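**Dirkton, October 11, 2026.** A test group in Dirkton has released its first side-by-side results for two parallel grippers, the Cando and the Prydderch, on appliance doors in simulation. Both were mounted on the same arm model and run under the same Nulley controller, with identical joint limits and a control rate of 30 Hz.

Each gripper made 42 attempts per door. The kitchen layout stayed fixed; only the start pose of the arm changed between runs. An attempt counted as failed if the fingers lost the handle before the door reached its target angle. The Cando failed 11 times on the dishwasher door, the Prydderch 2 times. On cabinet pulls the group found no clear difference.

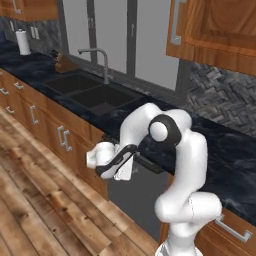 Commenting on the release, a reader objected that contact friction in the simulator was set once and never varied, and that a gap of this size on a bar handle could close or reverse with a different pad coefficient. The same reader asked for the grasp force logs of the failed runs.

The group replied that the logs will be posted with the next release, planned for December, together with a sweep over pad friction and handle diameter. It attributes most of the failures to slip during the first part of the pull, when the commanded path of the wrist departs from the arc of the door. A compliance term in the Nulley controller reduced that error in early trials but was switched off for the comparison.

Hardware tests have not been scheduled. Scene files and controller settings are available on request.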